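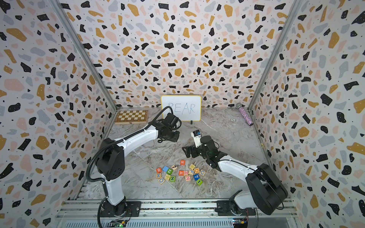
Figure 3. The two-arm cell with the block-spelling task laid out. The target word is written on the whiteboard at the back wall.

4.2 Comparing the two finger sets

The spelling task was used to compare the stock fingers that ship with the Lunska arm against the longer, thinner fingers we cut for the Mulholm study. Both sets fit the same parallel gripper body, so the arms, the controller and the cable routing stayed the same between conditions. The task is simple to state. A short word is written on the whiteboard, and the arms must pick the matching letters out of a loose pile of wooden blocks (Figure 3) and set them in order on an open part of the floor. The pile holds numbers as well as letters, and some letters appear more than once. Either copy was accepted as correct.

We chose blocks because they are hard for a parallel gripper in a way that is easy to score. A block lying by itself with its faces in line with the fingers is picked up nearly every time. A block that touches its neighbors leaves no room for a finger to come down, and one that leans on another block shows a side face to the camera and gives the fingers an edge to slip on. The pile was poured by hand before each trial and was not straightened afterward. Trials in which a block landed out of reach of both arms were poured again and are not counted.

Each arm was driven by the same policy, trained on 2000 teleoperated picks with the stock fingers. It was then fine-tuned on 329 picks with the long fingers. The difference in training data favors the stock set, and the results should be read with that in mind. We did not have time on the cell to collect a matched set for the long fingers. Grasp force was held at the same current limit throughout, and the arms ran at 70 percent of their rated joint speed.

In all, 408 pick attempts were scored. An attempt was marked a success if the right block left the floor and stayed in the gripper until it was over the placing area. Pushing a neighbor out of the way was allowed. Knocking a block out of the pile and then failing to pick it was marked a failure, even when a later attempt got it.

The long fingers did better on blocks with at least one touching neighbor. They are thin enough to come down in a gap the stock fingers would ride up on, and in most of these attempts they needed no pushing. On blocks lying by themselves we saw no difference worth reporting. On tipped blocks the long fingers did worse. They flex under load, and a block held by two edges tended to turn in the grasp and drop while the arm was moving. Adding a strip of rubber to the inner faces helped a little, but it made the fingers thick enough to lose part of their gain in the crowded pile. The runs with rubber are left out of the counts above.

Reading the letters was a separate source of error. The policy takes its block labels from the wrist camera, and its view is best when the gripper is pointing straight down. With the gripper tilted, the camera often saw a side face and reported the wrong letter. The number 7 was reported as an L when seen upside down, and N was sometimes taken for Z. These errors were equally common with both finger sets, and we scored them apart from the grasp failures. A fixed overhead camera would likely remove most of them. We kept the wrist view for all trials so that the results can be set beside the earlier Didenko runs, which had no overhead view.

The two arms also got in each other's way. The controller locks the middle of the floor for one arm at a time, and the waiting arm is parked toward the back with its gripper angled down. The lock worked as planned with the stock fingers. With the long fingers the safe distance had to be raised, and the waiting arm spent more of each trial standing still. Word completion times for the long fingers are therefore slower than their pick results alone would suggest. A lock that follows the fingertip position is used in the Grenden cell and is described in Section 5.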